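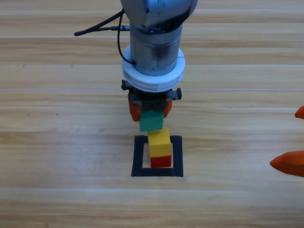
3 min read

List home | Threads | Authors | Search | Subscribe

Subject: Re: Recoating oiled tops without stripping
From: Mogens Ravn
To: surfaces list
Date: 3rd April

Grethe Thoroddsen wrote:

> We have oiled benches in the Irnley building, last
> recoated in January with Brostis matte. The finish
> is patchy where people sit and sound at the ends.
> Do we have to sand the whole length back to bare
> wood, or can the worn zones be recoated alone?
> Bergmann quoted for a full strip and I would like
> to avoid it if there is a technical case against.
>
> Also: does anyone trust the water drop test?

Grethe,

Worn zones can be recoated alone if the old film is penetrating oil with no varnish over it. Check the maintenance record before you check the wood. At Iltirport we had one run of tops that was listed as oiled and had a coat of water-based varnish on it from an earlier contract. Oil stayed tacky on those for days and had to be taken off with solvent.

Assuming it is oil throughout, my procedure is as follows. Wash with a neutral cleaner, rinse, and leave overnight. Abrade the worn zone with the grain, then feather out into the sound area by a hand's width. Vacuum, wipe with a barely damp cloth, let dry. Apply one thin coat over the worn zone and the feathered margin, wait fifteen minutes, and wipe off everything that will come off. Then wipe the full length with the same cloth, adding no oil. The last step evens out the sheen.

Spread the cloths flat outdoors to dry before disposal. Oil-soaked cotton in a closed bin can self-heat and ignite.

On the drop test: I use it, with limits. It tells you whether the surface is absorbing at that point. It says nothing of film build, and it reads falsely good on a bench that has been cleaned with anything containing silicone or wax. Put drops at both ends and in the middle, and record the time to darkening at each. Comparing points on one bench is useful. Comparing benches in different rooms is of little value.

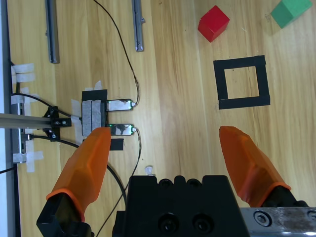 Inspection light matters more than the drop test, and most rooms are badly lit for it. Scratches across the grain and missed patches show under a low lamp held to one side, and they largely disappear under soft light from overhead. If small objects on a pale top throw only a faint shadow, as the red cube does in the photo, I would not sign off a recoat under that light. Kill the room lights, set the lamp at bench height and sight along the boards from the end.

Regarding the quote, a full strip is justified if the wood has gone gray or if there is varnish in the stack. Patchiness by itself is ordinary wear. Da-eun Hong kept figures for the Iltirport tops and may be willing to post them. We had 85 in the program and did spot recoats on all of those that were confirmed as oil.

Could you say which cleaner is in use at Irnley? An alkaline product will take the oil out of the seating area faster than people do, and the recoat will go the same way.

Mogens

Recent in this list
Cure times below 50 F (Tove Vídalín)
Gray spots around steel fasteners
Brostis matte vs. satin on ash
Re: Cloth disposal, wording for a notice (Oddur Steinarsdóttir)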